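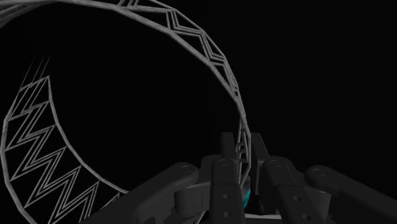 Simulated gripper stops short of the object at an open day demo - collision mesh or controller?

Remedios Alcaraz
August 18, 2024

I went to the open day at Plakidis with a group of 34 from our college. The demonstration was all in simulation: a virtual arm picking up objects in a living room, with a wrist view on a second screen. On several runs the fingers closed and then stopped with a visible gap between them and the object. The run still counted as a success and the object lifted with the hand. The presenter said it was "a mesh setting" and moved on. What setting would do that? I have to write up the visit and would like to get this part right.

Unai Soler

Most likely the collision shape. The renderer draws one mesh and the physics engine uses another, usually simpler one. Many engines replace a detailed object with its convex hull by default. For a solid block the difference is small. For a ring or anything with a lattice side, the hull fills in the hollows, so the fingers meet a surface that is not drawn. 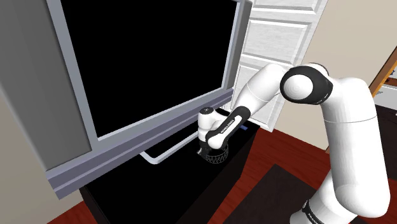
The usual cure is convex decomposition, where the object is split into several smaller hulls. It costs time per step, and for a public demo running all day they may have left it off on purpose. Check also the contact offset - if it is set too large, contact is reported before the surfaces touch. A gap of even width all round points to the offset. A gap that appears only over the hollow parts points to the hull.

If you write to them, ask for the collision view of the same run. It is normally a single switch in the viewer.

Lorraine Pryor

Had the same thing in my own set-up. Mine was the offset. I had imported a model in millimetres and scaled it by 1000 the wrong way, then corrected the visual mesh only.

Ecaterina Nedelcu

Could be the controller too, if the grip force limit is low. Did they say which simulator it was?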